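Skatent Cell Support
Ticket: Bench cell holds position but fails the setup checklist, section 5
Site: Lutorthorpe
Status: Open, waiting on site
Priority: Normal
Component: Drinum bench rules, cell checklist

Submitted by site, 9:40 am

Hi all! We're moving our tabletop cell over to the Drinum bench rules and we're really pleased with how it's coming along. The layout section went through the first time. Section 5 (tooling, leads and reach) won't pass, and the log only says "setup not confirmed", with error 48.

What we've tried so far:
- Restarted the controller and reloaded the rule file. Same error.
- Cleared the bench and laid it out again from the printed sheet.
- Checked the lighting against the sheet. Passed.
- Ran the arm at 70 per cent speed, then slower. No change.

The rules ask for a view of the bench with the arm parked out of the way, so we've attached ours.
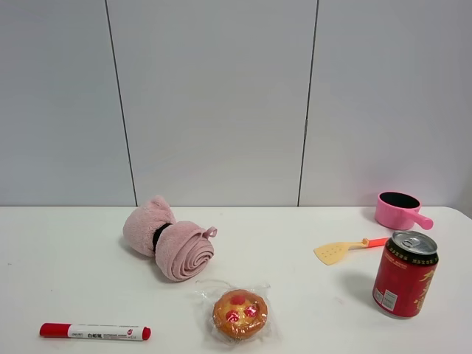 Attachment 1: bench layout, arm out of view. Towel at left, can and saucepan at right.

Reply from support, 10:25 am

Thanks for such a tidy write-up, it makes our end of the job a pleasure. The layout is fine by us. The rules want a mix of soft, rigid and wrapped items, and you've got all of those.

Error 48 is raised when a person hasn't signed off an item that the software can't check for itself. In section 5 there are two of those: lead routing and gripper clearance. Could you send a view from the fixed camera with the gripper at an item, and tell us which revision of the checklist you're working from? The revision number is in the footer.

Update from site, 11:10 am

Footer says revision 79. View from the fixed camera is below, gripper at the towel. Looking at it with section 5 open beside us, we can already see what you're getting at. There's a cable looping down past the wrist and another leading off to the right, and a right-angle plug hanging in the air beside the wrist. Our sheet has a tick box for "leads dressed" and we'd been reading it as "leads plugged in". Great rule, badly read by us!

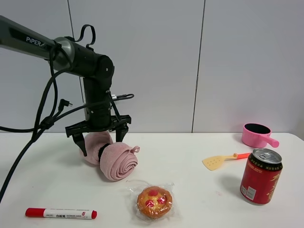 Šimek: I'd treat any free plug near the wrist as a fail, whatever the tick box says. Power down, tie back or remove the spare lead, then move the arm by hand through its full reach and watch where the slack goes. If a loop can get under the gripper or catch on an item, tie it again. And please write down who checked it, as the rule asks for initials and plenty of sites skip that part.

Reply from support, 11:50 am

Agreed with all of the above. We'd add one for gripper clearance. Revision 79 asks for a wrist camera view with the fingers apart and clear surface between them, so that whoever signs can judge the gap to the nearest upright item. Upright items get their own line in the rules because they tip so easily when a finger brushes past on the way down. Have you got one of those?

Update from site, 1:15 pm

We do, and it's a favourite of ours. You get a much better feel for the spacing from up there.

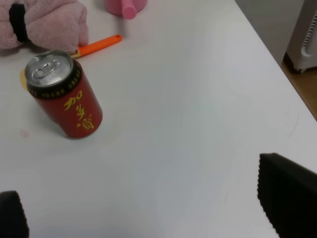 Attachment 3: wrist camera, fingers apart, can up and to the left of the opening.

Reply from support, 1:40 pm

Lovely, that covers the clearance item. Please initial it on the sheet and note the colour code of the finger pads in the margin.

Still to do before we can close:
1. Power down and dress the leads, including the spare plug.
2. Hand-move the arm through full reach and record the result.
3. Initial both section 5 items.
4. Re-run the check and post the log here.

We'll also ask for the wording of "leads dressed" to be changed in the next revision. Yours is the second ticket on it since February.

Update from site, 2:05 pm

Will do. Cable ties are in the other building, so expect the log tomorrow morning.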